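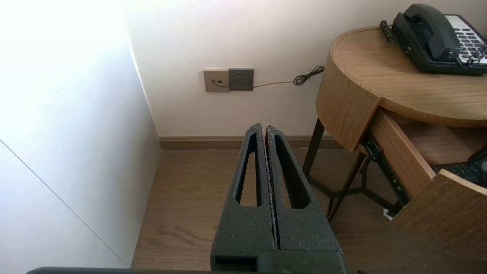 You'll hate the handles for an hour and then you won't want to give them back, Faisal Chaudhry wrote under my last post, when I said I was thinking of getting the Clorholm remote control set. He was nearly right. It took me an evening, and I did a lot of swearing at a bedside table before I got there!

I've now had the set since November and used it for one job: teaching the robot to deal with a bedside drawer and a telly remote. You hold a handle in each hand, the arms follow, and every go is saved as a demonstration. I'd been using the Meda before, where you take hold of the arm itself and push it through the movement, and my shoulders are very glad that's over.

The good bit first. The handles are light and the delay is small enough that I stopped noticing it (I did notice it on the Meda's own remote mode, which felt like stirring porridge). Opening a drawer sounds like nothing, but you have to pull in a straight line, and if you drift to one side it sticks. With the Clorholm I can feel my way through that — a bit of wrist, a bit of elbow, and out it comes.

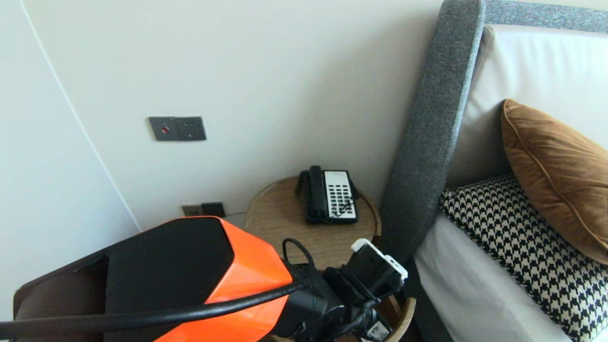
Where it gets fiddly is anything near a bed. Soft stuff is a pain, corners are tight, and I spend half my time working out where to put the arm I'm not using. There's a button that holds one side still while you move the other, and I'd be lost without it. Shame it's so close to the record button. I've thrown away 3 perfectly good goes by pressing the wrong one, and yes, I do know which is which by now.

The software is fine. It saves quickly, and you can trim the dull bit at the start of each go, which I do every time because I always sit there dithering. Naming things is slow, though, and it forgets my folder whenever I close it. 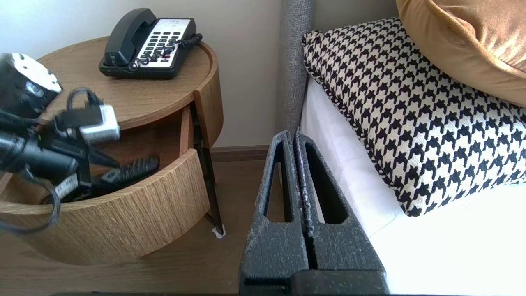 I managed about 90 goes in my best session. On the Meda I'd have packed up long before that.

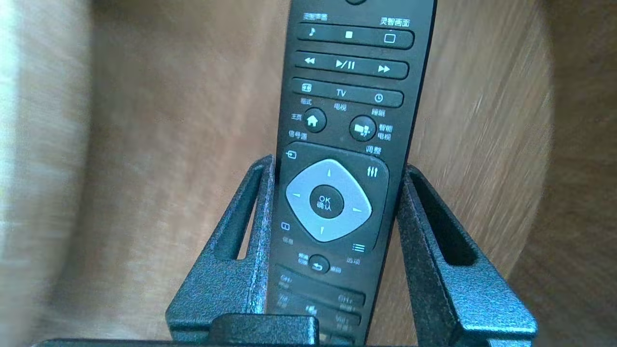 Telly remote held upright between the two fingers.

Small things like this are where the trigger earns its money. You can squeeze slowly and stop when you like, so I'm not crushing everything or dropping it on the floor. I'd still like a softer spring, as my finger aches by teatime.

Would I buy it again? Yes, with a grumble about that record button. If you only want to teach one simple movement now and then, stick with pushing the arm about by hand and save your cash.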